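发件人：Firouzeh Esfahani
收件人：网球器材讨论列表
日期：2025年3月12日
主题：Re: 旧球分级：弹跳、毛毡与存放

Surachet，你好，各位好：

回复上一封信里的几个问题。为方便后来的人查阅，先引原文，再逐条作答。

> Surachet Thepsuriya 写道：
>
> 俱乐部库房清点结束，Zunier 馆和 Zerkville 馆合计旧球 972 只，都是去年八月以后从场上退下来的。
> 目前的做法是一律倒进大筐，教练要用就抓一把。投诉集中在同一筐球弹跳不一致，
> 初级班一节课里要换好几次球。
>
> 我想把它们分级，但手头没有压力测试仪，只有卷尺、一张白桌子和一台厨房秤。
> 问题如下：
>
> 1. 只测弹跳够不够？还是要连形变一起测？
> 2. 毛毡起毛到什么程度算“重”？我看过几份说明，写的都是“适中”“明显”，没法操作。
> 3. 不同牌子混在一起，是先按牌子分，还是先按弹跳分？
> 4. 旧球放回带盖的筒里有没有意义？
>
> 另外，Inthanon 那边的库房没有空调，夏天很热，不知道对测量有没有影响。
>
> Surachet

一、弹跳与形变

只测弹跳可以做粗分，不能做细分。弹跳高度同时受内压、橡胶老化和毛毡状态影响，单看一个数无法区分原因。不过你的目的是让一节课内的球表现接近，原因可以不追究，粗分即可。

正式检测的弹跳项目是从 254 厘米高度落到混凝土面，读球底的回弹高度。室内场地多半没有条件，层高和地面都不一定合适。我们在 Tindik 的做法是降低落差，用同一块硬地，同一个人放手，卷尺贴墙固定，手机放在与读数同高的位置拍慢动作，事后逐帧读数。降低落差后得到的数不能与标准值比较，也不能按比例换算，只用于本批内部排序。

每只球测三次，取中间值。三次读数相差过大的，先检查球是否开裂或接缝处起边，再决定是否重测。放手时不要带旋转，双指松开比整只手掌松开稳定。

形变测试需要恒定载荷。厨房秤加压板的办法我试过，手压很难保持稳定，同一只球前后两次的读数差异比两只球之间的差异还大，结果没有采用。如果只是为了剔除明显偏软的球，用手捏一遍就够，把偏软的单独装袋，不再进入弹跳测试，能省不少时间。

二、毛毡

“适中”“明显”确实没法操作。我们改用轮廓法：把球放在浅色无纹理的台面上，光线均匀，视线接近水平，看球的边缘。判断时只看轮廓，不看正面。正面的毛在均匀光线下很难分辨长短，边缘的纤维对着浅色背景则容易看见。

分三档：

A 档：轮廓清楚，纤维短而均匀。
B 档：轮廓外有一圈松散纤维，接缝仍然完整可见。
C 档：纤维结团，或局部磨秃，或接缝两侧毛毡翘起。

磨秃和起毛对飞行的影响方向相反，前者阻力减小，后者阻力增大，但两者都不适合初级班，所以合并为 C 档。若要留给发球机使用，建议再拆开，起毛过多的球容易在送球轮处打滑，掉下的纤维也会积在轮子附近。

接缝要转着看，一只球至少转两个方向。接缝是一条连续曲线，任何一个角度都只能看到其中几段，背光一侧的那段尤其容易漏掉。台面颜色以白或浅灰为宜，深色台面会使边缘纤维与阴影混在一起。

三、先按牌子还是先按弹跳

先按牌子。理由是不同型号的新球初始弹跳和毛毡配方就有差异，混在一起排序，得到的主要是型号差异，看不出磨损程度。印字磨掉、无法辨认的归为“未知”一类，单独排序，不要凭颜色猜。黄绿色的深浅受光线和脏污影响很大，不足为据。

认牌子时不必找到完整印字，露出几个字母通常就能确定，剩下的转半圈核对。 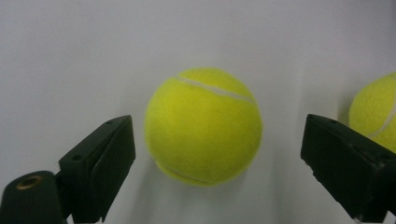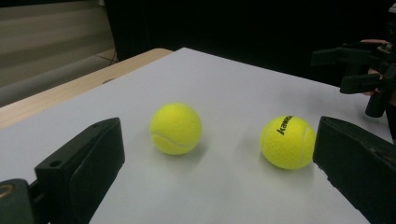 浅色背景上的黄绿色网球，毛毡表面与浅色接缝。

我们上一轮共测 172 只，其中按牌子归类用掉的时间比预计的长，主要花在翻找印字上。后来改为两人配合，一人转球报牌子，一人装袋记录，速度有改善。记录表只留四栏：编号、牌子、弹跳中间值、毛毡档位。备注栏取消了，写了也没有人回头看。

编号不要写在毛毡上。油性笔会渗开，打几次就看不清，还会与原有的印字混淆。用分格的鸡蛋托或纸箱隔板，按位置编号，测完再倒入对应的袋子。

四、放回筒里

普通带盖的筒没有意义。有压球的内压高于外界，气体会透过橡胶慢慢流失，要减缓这一过程，筒内必须有接近球内的压力，塑料盖做不到。带打气口的加压筒能减缓流失，对已经偏软的球，效果取决于橡胶状况和加压时间，我没有足够的数据，不作结论。无压球不适用，不必放。

普通筒唯一的用处是防潮防尘，这一点封口袋也能做到。

五、温度

有影响，而且比多数人估计的大。球温升高，内压上升，橡胶也变软，弹跳随之升高。Inthanon 的库房夏天不适合直接测，应当把球搬到有空调的房间，摊开放一夜再测。堆在筐里不行，中间的球降温很慢。若做不到恒温，至少同一批在同一时段测完，并记下室温。我们以华氏 70 度为基准，折合摄氏约 21 度，选它是因为办公室空调恰好能稳定在这里，没有别的依据。

还有一点原信没有问到：湿球。雨后收回的球，毛毡吸水，重量增加，弹跳下降，晾干后会部分恢复。判断是否干透可以用你的厨房秤，隔一天称一次，重量不再下降即可。不要用暖风机烘，接缝处的胶会变脆。

分级之后的去向，我建议：弹跳靠前且毛毡 A 档的给对打课；弹跳靠前、毛毡 B 档的给喂球；其余给发球机或对墙练习；C 档中开裂的直接报废。界线划在哪里，要看你那批球的实际分布，先测完一个牌子再定，不必等 972 只全部测完。

你如果把前一批读数贴到列表上，请注明落差、地面材料和室温，否则别人无法复核。记录表模板我可以另发，需要的请直接回信给我，不要抄送全列表。

Firouzeh Esfahani
Tindik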